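26/12/2020

**Skenell kitchen handling project: progress report to the Starent fund**

Dear friends at Starent,

I had hoped to get this to you before the holiday, and I apologize for landing in your inbox on the day after it instead. The short version is that the work is going well, that we had a fault in October which cost us more than I would have liked, and that I think we understand it now. The long version follows, and I'm afraid it really is long, so please get yourselves a cup of something.

You'll remember from the spring proposal that we are recording people doing small everyday kitchen jobs with a hand-held gripper, so that the arm at Hedora can later learn the same jobs from those recordings. We work in ordinary home kitchens, with all the clutter that comes with them, and the jobs are things like pulling one chopstick out of a full holder, moving a lid, or setting a mug down by the wall. By the end of this period we had 354 recordings we are happy to stand behind. I was aiming higher, and I'll explain where the rest went.

**What went wrong**

In October the folks at Hedora wrote to tell us that their arm was squeezing too hard on thin objects. On the chopstick task it closed, kept on closing, and snapped the stick. It did this twice in one morning, and the second time a splinter flew past the guard and landed on the operator's side of the bench. No one was hurt, and everyone there was wearing glasses, but we treated it as a safety matter from that minute and they shut the arm down the same day. I want to be plain with you about that, even though it happened in their lab and with their arm, because the cause was ours.

We went back through our own recordings and found the trouble fairly quickly (well, after one very long weekend). The finger opening is read by a small sensor at the pivot, and on one of our 2 grippers a screw at that pivot had been working itself loose. The fingers would be resting nicely against the stick while the reading said there was still a gap between them. Anything that learned from those numbers would naturally think it had farther to go. 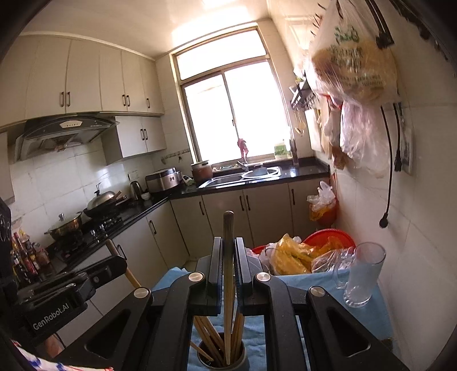
With a mug handle or a pot lid you would hardly notice an error like that, and this is why it got by us for so long. A chopstick is thin and stiff and leaves no room for a bad reading. I had even argued early on that we should drop the chopsticks as too fiddly, so I have had to eat my words on that one, and gladly.

**What it cost**

We pulled 136 recordings made with the faulty gripper. Some of them may be fine, but we can't tell the good from the bad with any confidence, and I would sooner lose them. Hedora's arm was idle for 10 days while they lowered the force limit and put up a taller guard, and they have been very gracious about it.

**What we changed**

- The pivot screws are now set with thread locker and marked with a paint line, so a turned screw shows at a glance.
- Every session starts and ends with the fingers closed on a steel gauge pin from Tiedemann. If the two readings disagree, the session is set aside.
- Hedora's arm now stops on force as well as on finger position, whatever our data tells it.

The end-of-session check has already earned its keep by catching a drift in early December, a small one, and we lost only that afternoon's work.

**What's next**

We plan to redo the thin-object tasks first, chopsticks included, and send a fresh batch to Hedora before they restart that part of their testing. We are not asking for more money. We would be grateful for your blessing to move what remains of the travel line over to spare fingers and sensors, as none of us is going anywhere much this winter anyway. If you can let me know by the middle of January, I can get the order in right away.

With warm thanks for your patience, and best wishes for the new year,

The project lead, Skenell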